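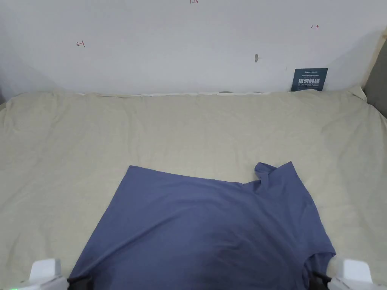
A blue T-shirt on the folding table, with one corner of it turned up.

The pleasures of a properly folded shirt

Khalil Kassab owns 31 T-shirts and can find any one of them in the dark. I own fewer and regularly leave the house in the wrong one, so I went to Plivach to learn how he does it.

His Saturday class runs in a back room at Tustano, the fabric store, and five of us had signed up. First lesson: the surface. Kassab folds on cloth, never on a bare tabletop, and he doesn't care if it wrinkles. "A shirt slides on a hard table," he said. "On linen or an old bedsheet it stays where you put it."

Then you flatten, and this is the part I had been skipping my whole life! Palms from the middle outward, collar turned down, sleeves pulled straight, any flap that has curled over on itself smoothed back. Only when the shirt lies quiet do you bring in the sides, a third each, and fold up from the hem until you have a packet that stands on its own edge.

My first packet fell over. So did the next few. Damian Berchtold, at the end of the table, had brought a whole laundry bag from home and was standing his up in a row by the coffee break, dark colors to light, looking delighted (as he should).

What I love about it is how fast your hands pick it up. By noon I had stopped thinking about thirds. That evening I emptied two drawers onto the bed and kept going until almost eleven, and I'm already eyeing the sweaters.

The next class is in June. Bring your own shirts.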